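Cheap Plastic Baskets and Other Ways to Find the Can Opener

Kitchen tips, June 24, 2022
By Rosaire Ouellet

My kitchen has 11 feet of counter if you're generous and count the bit over the dishwasher. For the first few years in this house I kept things on all of it. The toaster lived next to the blender, the blender lived next to a stack of mail, and the mail had a paring knife in it, which I found the way you'd expect.

What follows is what I've learned since, mostly by doing the wrong thing first and paying for it at the hardware store.

Empty one drawer at a time

Every article on organizing a kitchen says to take everything out of every cabinet and spread it on the floor. Do this only if you don't plan to eat until Sunday. Pick one drawer. Dump it on a dish towel, wipe out the crumbs, and put back the things you've used since the holidays. The rest goes in a box in the garage. If you haven't gone out there for the melon baller by April, you and the melon baller have grown apart.

The junk drawer is exempt. You need a junk drawer. Just keep it to one.

Where things go

Store things where your hand is when you want them. Pot holders by the oven, scissors by the place you open packages, foil and plastic wrap near wherever you pack up leftovers. I had my pot holders in a very handsome tin across the room, and for two winters I took hot pans out with a damp sweatshirt cuff. Please don't use anything damp on a hot pan. It steams, and you say things in front of company.

Heavy pots go low. Light, silly things go high: the cake stand, the punch bowl, the fondue set from your cousin's wedding shower.

Lids

Lids are the reason people give up. Stand them on edge in a dish rack inside a lower cabinet, biggest at the back. For plastic containers, pick one size you like and buy only that size from now on. My neighbor Shagufta Ghauri threw out every container that had no lid and every lid that had no container and was left with a gravy boat. She says she has never been happier.

Sticky shelves

The tops of cabinets near a stove grow a kind of brown fur. Warm water with a good squirt of dish soap will get it if you lay the wet rag down and leave it alone for a while. Go make a sandwich. Then wipe, rinse, dry, and put down a sheet of wax paper. Next year you peel off the paper and feel very clever for a minute and a half.

Don't use a scouring pad on painted wood. I have a patch over the fridge that I now refer to as the accent.

Labels, within reason

Flour and powdered sugar look alike at six in the morning. Label those. Masking tape and a marker will do, and write the date you opened the bag while you have the marker in your hand. You don't need a label on the bananas. I once owned a label maker and the whole household suffered, including the dog, whose dish said DISH.

Baskets for the deep shelves

Anything that goes to the back of a deep shelf is gone. The fix is a basket you can pull forward like a drawer, and it needn't be pretty. Wicker sheds into the rice. Wire lets the bouillon cubes fall through and dents the bread. Plain plastic with holes in the sides can be rinsed in the sink, and you can peek at what you've got without hauling it all out.

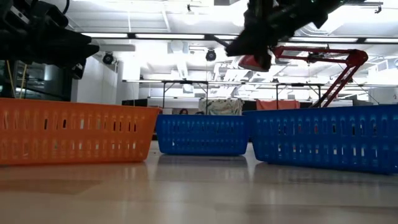 4 min read

Give each color a job and stick to it. In our house orange is for snacks and blue is for baking, and anybody who puts raisins in the wrong one has to defend the choice at dinner. Measure the shelf before you shop, and measure it at the door opening too, because the hinge always steals more than you'd think. I came home with a lovely set that fit everything but the cabinet. They hold gardening gloves now.

Don't fill a basket to the rim. Once things are stacked above the edge you stop pulling it out and start fishing over the top with one arm, and then you're back where you started, with a sore shoulder.

Potatoes and onions both like air, but keep them in separate baskets, somewhere dark. Check the bottom one in the pile now and then. A bad potato announces itself, though never in time.

The can opener

Hang it on a hook inside the cabinet where the cans are. I spent years moving it from drawer to drawer and bought a second one, then lost both in the same week. The hook cost me 50 cents at a yard sale. One of the can openers has since come back. The other one, I suspect, is in the garage with the melon baller.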